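Old book catalog listings that mash several books together?

plumbago_jo
11 Feb 2020
I collect language courses on cassette, the older the better, and I've been using the Grukance catalog to work out which editions exist. Lately half the records I open are a mess. I looked up a Portuguese home study set published by Henriques and the title was right, but the description was two paragraphs from a novel about a lighthouse, and then the subject line said "canals, Dutch, 1644." There are supposed to be 4 tapes in the set and the record says 12 volumes. Is the whole site like this now or am I just unlucky?

tapehiss
Not just you. Grukance pulls its records from Wotura, and whenever Wotura changes its numbering, the descriptions slide down a row or two. So your Portuguese course is wearing the blurb of whatever sat next to it. I'd ignore everything on the page except the title and the publisher.

marginalia_mo
I don't buy the sliding rows thing. If it were that simple you'd find your missing blurb on the next record over, and I've tried that plenty of times with no luck. I think those pages get filled in by a program that grabs any text it can find so the page looks full. I've seen a cookbook with a plot summary and a murder in it.

tapehiss
I found mine three records down once! A Norwegian grammar, the blurb matched perfectly. But okay, once.

plumbago_jo
Well, I spent my whole evening on it so I may as well report back. I went three down and three up from the Portuguese set and found no blurb that fit. What I did find was a second record for the same course, listed as edition 2, with a different page count for the booklet and no mention of tapes at all. So now I don't know if there was a booklet-only edition or if somebody just left the tapes out.

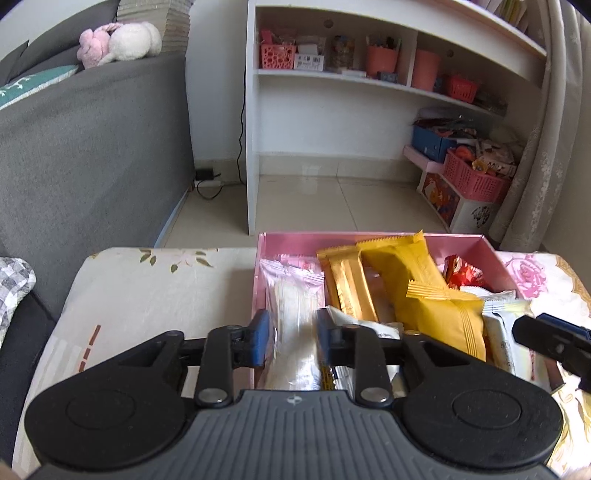
I also tried searching by the first line of the booklet, which I have from a scan a friend sent me years ago, and got zero hits. Does anyone own the actual second edition? I'd love to know what the back cover says.

oldshelfmark
I have it, though my box is pretty beat up. The back cover lists four cassettes and a booklet, so the tapes were there in edition 2 as well. Your second record is just incomplete. For what it's worth, Valteo has a much cleaner listing for Henriques titles. It's slower and the search is picky about accents, but the descriptions belong to the books.

marginalia_mo
Valteo is fine for Henriques and hopeless for anything before the seventies. I wouldn't call it cleaner, it's just smaller.

oldshelfmark
Smaller is okay with me if the record is right.

plumbago_jo
Thank you!! That settles the tapes. Could you check if the booklet has a word list at the end? My scan stops in the middle of lesson 3 and I've always wondered.

oldshelfmark
It does, Portuguese to English only. I can type up the lesson titles for you later in February when I get the box down again.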